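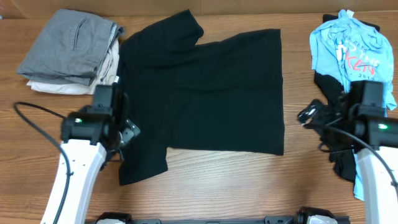
Figure 2. A black short-sleeved T-shirt, partially folded, with a stack of folded clothing on the same wooden tabletop.

4.3 Does tidying the wardrobe reduce what people buy?

The claim that an orderly wardrobe leads to fewer purchases is repeated so often in the popular literature on household clutter that it has come to be treated as a finding. We could trace it to very little. Most of the magazine pieces and advice books we read give no source. Those that do tend to cite one another, or they cite surveys in which people were asked whether they felt they were buying less. Feeling that one buys less and buying less are different things, and anyone who has compared a shopper's memory with a bank statement will know how far apart they can be.

Our own survey does little to rescue the claim. Of the 209 households that returned usable diaries, those that reported folding and sorting their clothes at least once a week bought slightly fewer garments over the study period than those that did not. The gap was small, and most of it disappeared once household income and the number of children were taken into account. What remained is well within what we would expect from chance. We would not build a policy on it, and we are puzzled that others have been willing to build policies on less.

There is also a problem of direction. Supporters of the tidying argument assume that people see what they own, remember it, and so leave the store empty-handed. It is just as easy to tell the story the other way round. A household with few clothes has little trouble keeping them folded, and a household with many has a great deal. Garments such as the T-shirt in Figure 2 take up little room when folded, and room, once freed, can be filled. Several diary keepers wrote that a clear shelf had prompted them to go out and buy something to put on it. We did not ask about this and cannot say how common it is.

Pintér's unpublished survey of renters is sometimes offered as stronger evidence. Gergely Pintér was kind enough to let us see the questionnaire and the raw counts. The sample is a fair size and the questions on storage are clear. The questions on buying, however, ask about "a typical month," and the answers cluster on round numbers in a way that suggests guessing. Pintér himself makes only modest claims for the results, and the stronger readings belong to later writers.

Commercial sources deserve even more caution. The wardrobe-planning service Stumudance states in its customer materials that users cut their clothing purchases by 60 percent. We wrote to ask how the figure was worked out. The reply said that it came from users who had stayed with the service for a full year and had filled in the closing form. People who gave up, or who carried on shopping as before and saw no reason to fill in a form, are missing from the sum. Eso and Toom, which sell similar services, make softer statements that are harder to check – "shop with more purpose" is one – and we have left them out of the comparison.

We did look for effects in subgroups. Among diary keepers who lived alone, 11 said that they had stopped buying duplicates of plain items, mostly socks and T-shirts, after sorting their drawers. This is plausible. It is also the kind of result that turns up when enough subgroups are examined, and we had not planned the test in advance. We report it so that others can try to repeat it with a larger sample.

A last weakness concerns the timing of the diaries. Recording began in August, when many families with school-age children buy clothes whatever the state of their closets. A household that tidied in that month would have done so partly to make space for things it already meant to buy. Starting the diaries in a quieter season would have been wiser, and the follow-up by the Stemier project is to do so. Until those figures are in, we see no good reason to tell people that folding their clothes will save them money. They may like the look of a tidy shelf, and that seems to us reason enough to keep one, but it is a separate question from the one asked here.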